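4. What people told me about eating at their desks

4.1 Getting the diaries filled in

I should say up front that I came to lunch by accident. My original plan was to study commuting, and the first version of the diary had one measly line for food, squeezed in under "other stops". Then the first batch came back from Prikow and that one line was crammed. People had written up the margins. One woman had stapled in an extra page about soup. So I threw out the commuting questions (well, most of them, I kept the one on parking because it made people happy to complain) and started over with a diary that was only about the midday meal.

We ended up with 3,210 diary entries from three workplaces: the council offices at Prikow, the seed packing plant at Torholm, and Mudaliar, a mid-sized bookkeeping firm with two floors and one very small kitchen. An entry is one person's lunch on one working day. I asked for the time they started, the time they stopped, where they sat, who was with them, what they ate and anything else they felt like telling me. That last box did most of the work, as you'll see.

Of those entries, 1,002 were lunches eaten alone at a desk or workbench. I'd expected Torholm to be low on these, given that you can't really eat next to a seed hopper, and it was. Mudaliar was the surprise. Their kitchen seats four, the firm has grown, and people had quietly stopped trying to get a chair.

4.2 What counts as a lunch, anyway?

Washington Furtado, who coded the diaries with me, and I disagreed about this for most of September. He wanted a minimum: some food, some sitting down, some kind of stop in the work. I wanted to take people at their word. If somebody wrote "lunch: half a muesli bar, standing, on hold with the tax office", then as far as I was concerned that was lunch, and a pretty sad one. We went with my rule in the end, but we flagged 400 entries that would have failed his, and I'm glad we did, because they behave differently from the rest. They start later. They almost never mention flavour. And they're far more likely to be described in terms of what the person was doing at the same time.

There's an older way of thinking about meals that treats them as having a grammar, with a centre and some trimmings, and a proper order for things. I've always liked that idea and I went in hoping to find it. I found bits of it. The Torholm crew, who break together when the line stops, wrote about lunch as a thing with a start and a finish, and they'd often mention something sweet at the end, set apart from the rest. The desk eaters hardly ever did. Their food was spread across an hour or two, picked at between emails, with the sweet thing sometimes going first.

4.3 Small portions and the lunch that never ends

The pattern I found most interesting is what I've been calling the slow tray. It's a meal made of several little portions kept apart from each other, with a drink within reach, and it gets eaten a bit at a time (Figure 3).

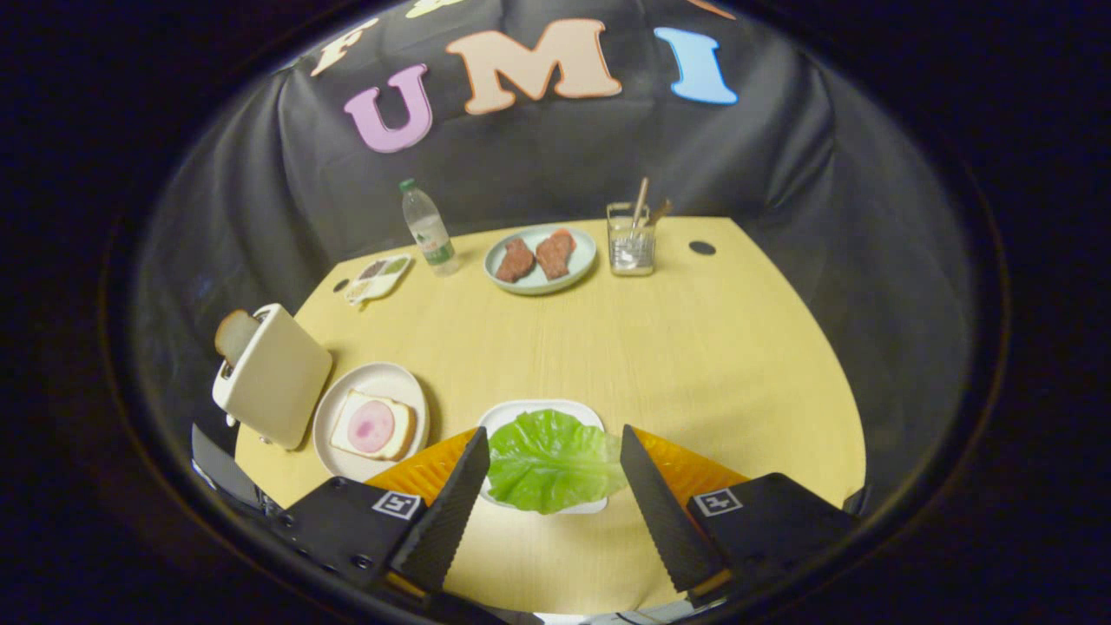

Figure 3. Water bottle and compartment tray holding small portions of food.

People were really fond of these lunches! I had half expected guilt, or at least some grumbling, and there was a little of that, but the slow tray folks wrote the warmest entries in the whole pile. "I get to look forward to it four times," one of the Mudaliar bookkeepers wrote. Another had worked out an order and stuck to it every day, crunchy stuff before eleven, soft stuff after one. She was quite put out when a colleague offered her a samosa and upset the whole arrangement (she ate it).

I don't want to oversell this. The diary was filled in by the people who could be bothered, and somebody who enjoys planning a tray is probably also somebody who enjoys filling in a diary. Furtado made that point more than once and he's right. Still, when I set the slow tray entries beside the other desk lunches, the difference in tone was hard to miss. The sandwich-at-the-keyboard people wrote about being interrupted. The tray people wrote about the food.

Drinks turned out to be a weak spot in the diary. I gave them no box of their own, so some people listed every cup of tea and others left them out entirely. I've only used the 799 entries where a drink is clearly named, and I'd be careful about leaning on even those. Water was the usual answer at all three sites, and tea did better at Prikow, where the urn is right beside the photocopier.

4.4 The kitchen at Mudaliar

Because the Mudaliar numbers were so lopsided, I went back and sat in the kitchen there over several lunch hours, with permission and a thermos. Most of what I saw was people coming in, using the microwave, glancing at the four chairs and going out again. Twice the chairs were all free and people still left. When I asked one man about it he said he'd assumed they were being saved.

I put that to the office manager, who was a bit taken aback, and she's since ordered a bench from Heltelach that should fit along the window wall. It hadn't arrived when the last diaries were collected, so I can't say yet whether anyone sits on it.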